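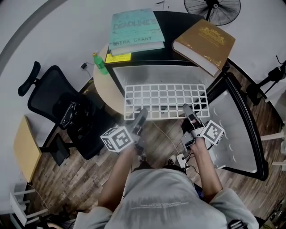
Home | Blog | Projects | Parts I Like | About

My tracker was lying to me (a little)

So I spent most of April chasing a bug that made me feel like I had never written a line of code before. If you have ever tried to get a clean hand path out of a pair of hand-held grippers, maybe this saves you an evening.

Quick background on my setup. Each gripper has a cube with square markers on it. A camera up at head height looks for the cubes, and a small program I call Kukier turns what it finds into a position and a rotation for each hand. Then Jonasach (my planner, badly named, sorry) takes those paths and tries to make an arm follow them without tying itself in a knot.

The trouble was the flips! Every so often a hand would snap over to a different angle for a frame or two and then snap back. In one take of 600 frames I found 221 where the left hand was pointing somewhere a wrist just does not go. Jonasach would see that and plan a huge swing to match, bless it.

I blamed the lighting, then the printer, then the cables. It was none of those. When only one face of a cube is visible, a flat square can be explained by two different tilts, and my code just took whichever one scored better that frame. With two faces in view it was rock solid.

The fix had 3 parts:

1. Keep both answers around instead of throwing one out, and pick the one closest to where the hand was headed a moment ago.

2. Lean on the gripper's own camera. It sees the fingers and a good chunk of the room past them, and a wall or a table edge doesn't flip. If the head view and the gripper view disagree about which way the hand turned, the gripper view gets the vote. 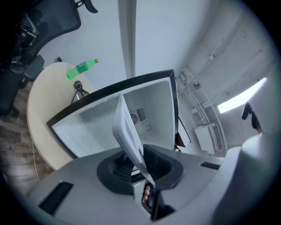
3. Let the planner say no. Jonasach now has a limit on how fast a wrist may turn, and anything over it gets marked and sent back to Kukier for a second look.

I reran the same take and got 4 bad frames, all of them right at the start before there is any motion to compare with. I can live with that, I'll just trim them.

Next I want to sort out the clock drift between the cameras. I've been eyeing the sync code in Haque for that, but I haven't read much past the readme yet.

Recent posts

Moving my logs over to Kesard
Why I stopped smoothing everything
Printing markers that stay flat
A first try at two-hand planning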